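Ticket 400: Flolora order emails going out twice
Opened by Nele Ruppert, status: solved (I think!)
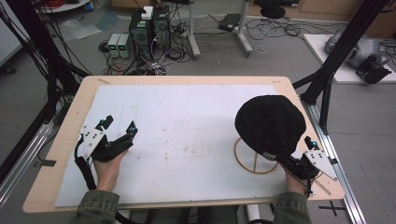

Hi all, so the shop started sending every customer two order confirmations sometime in October, and I've been chasing it ever since. Same order number, same text, 15 seconds apart. Finn Brinkmann spotted it first when he bought a gift card and got two thank-yous.

What I tried:

Turned off the newsletter plugin. Still two emails.

Cleared the cache, logged out, logged back in (I know, I know). Still two.

Switched to the plain default theme for a bit after 2 a.m., when hardly anyone is shopping. Still two, and I got to bed way too late.

Then I looked at the mail log and saw that only one of each pair came from the shop itself. The other came from Litach, our old invoicing add-on! We stopped using it when we moved to Leka, but its "notify buyer" rule was still switched on, and there were 17 test orders sitting in its queue too.

I switched the rule off, emptied the queue and placed two orders of my own. One email each. Yay!

Rosemarie, could you check the refund emails on your end? I haven't touched those, and the Litach login is still in the shared folder if you need it. I'll leave this open until I hear from you.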